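Ziddale 737 Folding Work Table, White Top

Product code: Z737-W
Range: Stotau canteen and utility furniture
Sold: singly or in packs of 2

Overview

The Ziddale 737 is a flat-topped folding table for staff canteens, break rooms, training rooms and light bench work. The working height is 737 mm, which suits a standard chair with a seat height of up to 460 mm. The top is supplied in white only. The grey top offered under the old code Z737-G has been withdrawn, and spare parts for it are held until stocks run out.

Top

The top is a single moulded panel with a matt surface. It has no join lines, so crumbs and spilt drinks can be wiped straight off the side. The corners are rounded to a 30 mm radius. The surface will stand normal contact with tea, coffee, fruit juice, vinegar and washing-up liquid. Bleach may be used if thinned according to the maker's instructions and rinsed off within ten minutes. Scouring pads, wire wool and paint thinner will damage the matt finish and must not be used.

Pans and dishes taken straight from an oven or hob should stand on a mat. The top is rated for continuous contact up to 70 °C. Marks left by hotter items cannot be polished out.
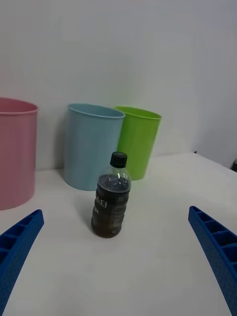 White tabletop with a bottled drink, three bins behind.

Frame and legs

The frame is round steel tube, powder coated in silver. Each pair of legs locks open with a sliding ring and must be checked by hand before the table is loaded. Feet are black rubber and can be replaced without tools. Levelling feet with 15 mm of travel are available as an extra and are advised on tiled or sloping floors. Fitting them raises the working height by 8 mm at the lowest setting.

Load

Maximum evenly spread load: 250 kg
Maximum load at any one point: 60 kg
The table is not to be sat or stood on. The ratings apply only with both pairs of legs locked and all four feet on the floor.

Sizes and weights

Length, open: 1520 mm
Width: 760 mm
Height, open: 737 mm
Thickness, folded: 70 mm
Top thickness: 45 mm
Weight: 14.5 kg
Packed weight, pack of 2: 31 kg

Storage

Folded tables may be stacked flat to a height of 12, tops facing the same way. Upright storage requires the Stotau trolley, which takes ten tables and passes through a standard single doorway. Leaning folded tables against a wall for long periods can bend the leg rings and is not covered by the guarantee.

Do not store outdoors. The top will yellow in direct sunlight, and the frame coating is not intended for damp conditions.

Extras and spares

Levelling feet, set of 4: Z-LF4
Rubber feet, set of 4: Z-RF4
Leg ring, single: Z-LR1
Linking clip for joining tables side by side, pair: Z-LC2
Stotau trolley: S-TR10

The linking clip fits the 737 and the older Plallitz table of the same width. It does not fit the Peng range, which has a deeper edge. Tables of different makes should not be clipped together unless their heights match to within 2 mm.

Guarantee

The frame is guaranteed for 3 years and the top for 2 years in normal indoor use. Scratches, heat marks and staining are excluded. Claims need the order number and the batch number, which is stamped on the underside of the top near the left-hand leg hinge.

Delivery

Stock items leave the warehouse within three working days. Orders of more than 20 tables are sent on a pallet and need a ground-floor delivery point with level access. The driver will not carry tables upstairs. Deliveries can be booked for before or after 12.00, but a set hour cannot be given.

Unused tables in their original wrapping may be returned within 30 days. Packs of 2 must be returned complete. Levelling feet that have been fitted cannot be taken back.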